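February, mostly in lists

I keep meaning to write here more often and then a whole month goes by, so this is going to be one of those catch-all posts. Get a cup of something warm. I have mine.

The big thing first. Mom's hip. Those of you who have been reading for a while will remember that she had the fall on the back steps before the holidays and was told it was only bruised, and then it kept hurting, and she kept telling all of us it didn't. She finally let me take her in, and they want to replace it. She is not thrilled. I'm relieved, to be truthful, because watching her go up the stairs one foot at a time was wearing me out more than I let on. There is a waiting list and she is number 33 on it, which the woman at the desk told us as if it was good news, and maybe it is!

In the meantime she is staying in my sewing room. My sewing things are in the dining room, and the dining room things are in the hall, and if you come to visit you will have to turn sideways.

The cat has taken to her completely. Edik has never in his life sat on my lap for longer than it takes to find out whether I have cheese, but he has slept on Mom's feet 9 nights in a row now and looks at me as though I'm the one who moved in. She pretends to mind. I hear her talking to him in the morning, before she knows I'm up – the whole weather forecast, and what she thinks of my coffee.

The car is the other thing. It started making a noise on the way back from the hospital, sort of a wet cough, and I did what I always do and turned the radio up. The garage on Sýkora Street had it for four days. I had braced myself for something awful and it came to 300 dollars, which is still a good chunk of what I had put away for the trip to Cekden this summer, but I can live with it. We may go for a shorter stay. We may go in the fall. I would like to see the lake again with Mom along, and walking on her own, so perhaps fall is better anyway.
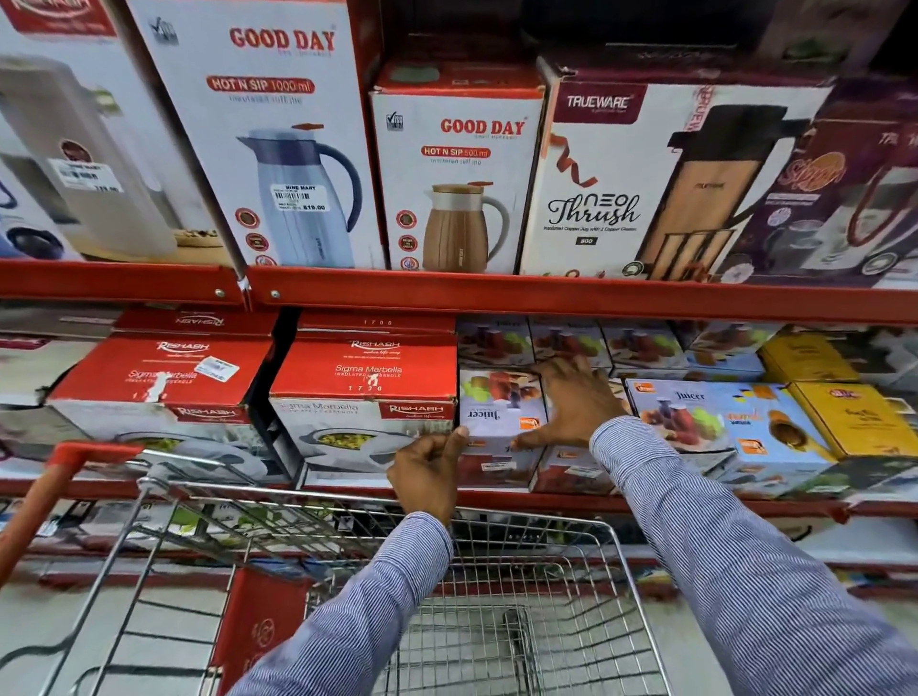

Work has been slow and then all at once, the way it gets. They are moving us onto a new scheduling system called Grolto and I have now been to two trainings for it, both of which covered how to log in. I'm told the third one is where we find out how to put in a day off. My old paper calendar is still under the desk blotter, and I'm not the only one, I've peeked.

I did want to say thank you to Drahomíra Holub, who I know reads this even though she never comments (hello, dear!). She came over with a pot of lentil soup the night we got the news about the surgery and stayed until almost eleven, going through old photos with Mom. There was one of me at maybe six with a haircut I had hoped was lost for good. They laughed so hard at it that Edik left the room. I went to bed that night feeling better than I had in weeks, and the soup lasted us through two more suppers.

What else. I have not been sleeping well, but I've been reading more because of it. I finished the lighthouse mystery I complained about last time and I take most of it back, the ending was lovely. I've started walking again too, only to the end of the road and home, usually at half past six when it's just getting light. It's cold and my knees grumble for the first part. There's a house near the corner with snowdrops all along the fence, and I slow down there every time.

I haven't touched the quilt. It's in the dining room under everything else. If my niece is reading this, it is coming along beautifully and you will have it by your birthday, and please don't ask which birthday.

Mom is calling from the other room to ask if there's any of the plum jam left. There is one jar, and I was hiding it, so I suppose I'd better go and get it.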